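From: Korkor Korletey
To: housekeeping-ops list
Date: 18/02/2025
Subject: Re: Crumbs in the dish machine strainer at Grelville

Hooman Golestani wrote:

> We run one rack conveyor at Grelville and the scrap basket is
> blinding over before the end of lunch service. Final rinse
> pressure is fine. Wash arm pressure drops off through the shift
> and comes back after the basket is emptied. The meter shows
> 3,191 gallons for the week, up on August, and I put that down
> to the extra tank changes. Is this a pump problem, or do we need
> a finer screen? Zineb Salem at Drernesmont suggested a finer
> screen.

Hooman,

I would leave the pump alone. A worn impeller does not recover when you empty a basket. What you have is solids load, and a finer screen will make it worse, because the same load will close the openings sooner. Zineb's site went finer after a pulper was fitted upstream, so her numbers don't carry over to yours.

Check these in order.

1. Basket seating. Pull it, look at the lip, and make sure it sits flat all the way round. A bent lip lets solids bypass into the tank, where they end up in the wash arm nozzles. Clear the nozzles with the end caps off. Do not poke them with wire.

2. Dry scrapping before the rack. Bread and pastry crumbs are the worst offenders on a breakfast and lunch line. They swell in the tank and pack into the screen as paste. Tip every tray over a bin before it goes near the pre-rinse. Tilt it steeply, one hand on the side and the other at the low edge, and give it a knock. Look at the rim afterward, where pieces tend to hang on. 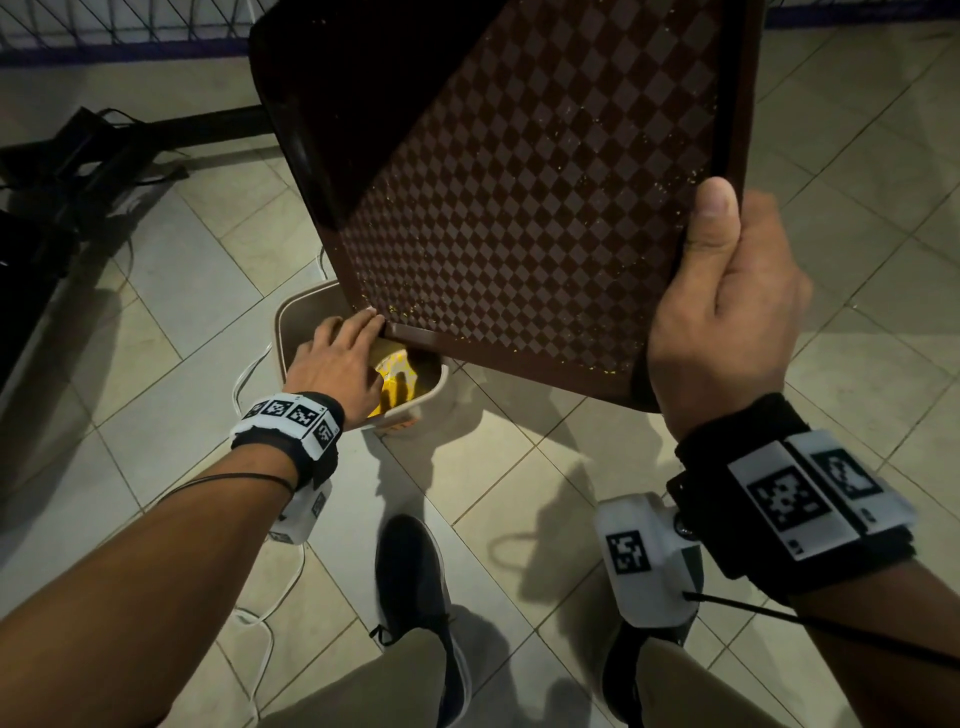
3. Pre-rinse. Use it for what is stuck on, after scrapping. If the sprayer is doing the scrapping, you are paying for water to move crumbs into a drain that will hand them back to you later.

4. Tank changes. Log the time of each one and the state of the basket. Two weeks of entries should be enough to see whether the changes follow the clock or the menu.

5. Meter. Read it at open and close. A weekly total can't separate tank fills from final rinse, and a fill valve that weeps overnight will look the same as extra changes.

On the screen itself, stay with what the machine shipped with. Siyabonga Molefe tried a finer insert on the Plustov unit and had to empty it every 50 racks. He took it out again.

Hazem El Sherbiny has the log sheet we use, in both layouts. Ask him for the one with the basket column.

If pressure still drops with a clean, properly seated basket, post the wash gauge readings at start and end of shift and the tank temperature.

Korkor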